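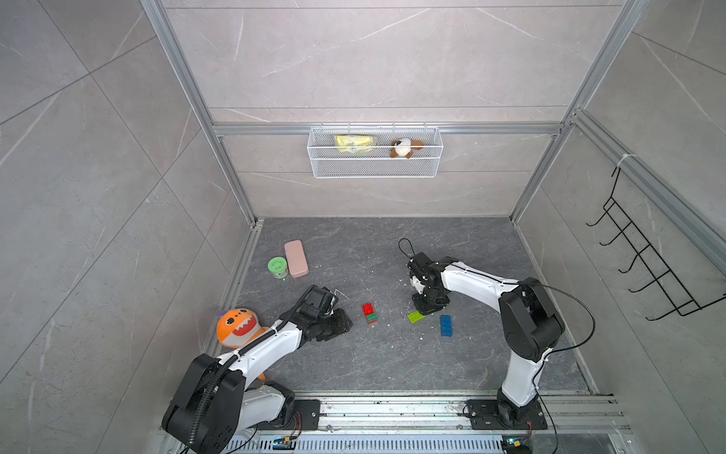 Chapter 5
Who Moves First? Planning for Two Arms in One Space

In this chapter
Why two working planners don't add up to one working system
Configuration space for a pair of arms
Reservations, priorities and the polite deadlock
When to give up and plan again

By the end of Chapter 4 you had a planner that could take a single arm from one pose to another without hitting the table, the wall or itself. You may have felt rather good about it. Enjoy the feeling, then bolt a second arm to the same rail.

The obvious approach is to run your planner twice. Each arm gets its own copy, its own goal and its own list of obstacles, and each copy produces a path that is perfectly safe provided the rest of the world holds still. The rest of the world now includes another arm running the same software with the same touching belief. Our first attempt at this, in the Suvmont teaching lab, ran for 22 seconds before both controllers tripped their torque limits and stopped. The log for each arm recorded an unexpected obstacle. Both logs were correct.

Suppose the job is to sort toy building bricks. A red brick is stacked on a green one near the middle of the floor, and a blue brick lies off to the right. The blue brick is easy to assign. The stack is harder. Either arm can reach it, the top brick has to come off before the bottom one can go anywhere, and whichever gripper gets there first will put a wrist and most of a forearm through the space the other one wants. A good share of the trouble in this chapter fits in a patch of floor you could cover with a dinner plate.

There is a tidy answer on paper. Treat both arms as one large robot and plan for all the joints together. If the first arm has n joints and the second has m, a single point in a space of n + m dimensions describes the whole pair, and a path through that space that avoids every collision is a path both arms can follow at once. Section 5.2 sets this up properly. It is correct, and on a large enough problem it will still be correct when you come back from lunch.

Most working systems settle for something cheaper. The Triner library, which we use for the exercises, plans one arm first and hands its timed path to the second as a moving obstacle. The first arm behaves as though it owns the place. The second waits, detours or fails. Choosing which arm goes first turns out to matter a great deal, and Section 5.3 compares a few rules for doing it, including the coin toss, which performs better than its reputation.

Section 5.4 looks at reservations. The shared floor is divided into cells, and an arm must hold every cell it will sweep before it moves. Anyone who has met locks in an operating systems course will see the next part coming. The left arm holds the cell over the green brick and wants the one beside it, the right arm holds that one and wants the first, and both wait with excellent manners until somebody pulls the plug.

Before you start
You will need the collision checker from Chapter 4 and the Samuel simulator, with the time step set to 2 milliseconds. Load the two-arm layout and check that both bases share one coordinate frame. If the arms pass through each other like ghosts, they don't.

Warm-up
5.1 Run two independent copies of your Chapter 4 planner on the brick layout, with random goals, 18 times. Record how often the arms collide and where.
5.2 Slow one arm to half speed and repeat. Explain why the collisions move and why they don't go away.
5.3 Sketch a case in which each arm, alone, can reach its goal, but no ordering of the two gets both of them there. Keep the sketch. You will want it in Section 5.5, where the Usulard method claims to handle it.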